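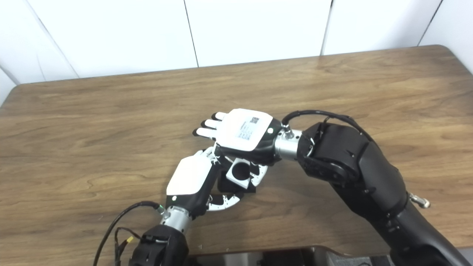
Keeping a two-handed cell in service: an interview with Nazmiye Eren

Nazmiye Eren is responsible for the upkeep of the Ornen cell at the Flesora workshop, where a robot with two jointed hands works at a wooden table on small black and white parts. The cell entered service in February and has logged 3,184 cycles.

Ms Eren begins each inspection at the wrists. "The cables loop over the arm and come back in near the hand," she said. "If a loop is too tight, the connector takes the strain every time the wrist turns."

Fingers are checked next. Each hand is opened and closed 80 times with nothing in it, and the black tips are examined for wear. "We replace a tip early. A worn one will let a part slide, and then people blame the software."
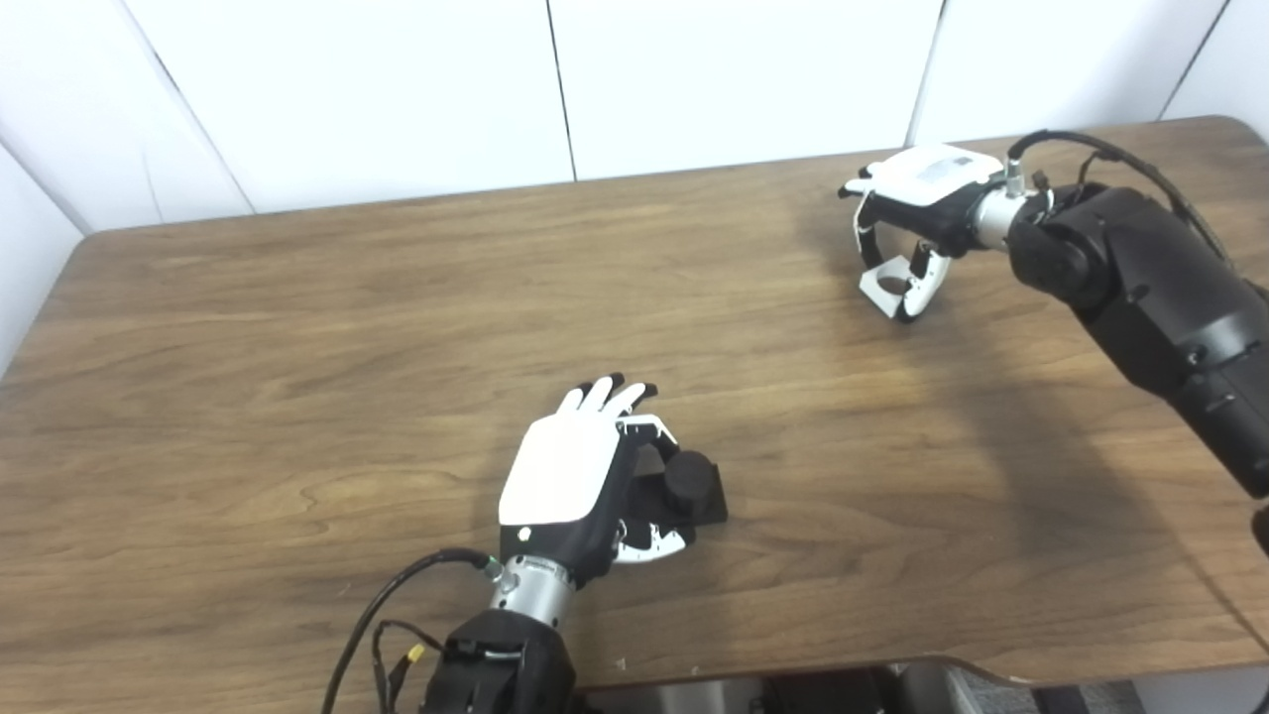 Page last changed: June 2022

After any repair, the left hand is tested on the black base with the short cylinder, while the right is held clear above the table. Ms Eren asks that 2 members of staff be present – one at the stop button, one at the table.

The service schedule is kept in Kun, the workshop's maintenance record. A full check of both arms takes eight hours. "I would like it to be shorter," Ms Eren said, "but the screws on the joint housings have to be done by hand."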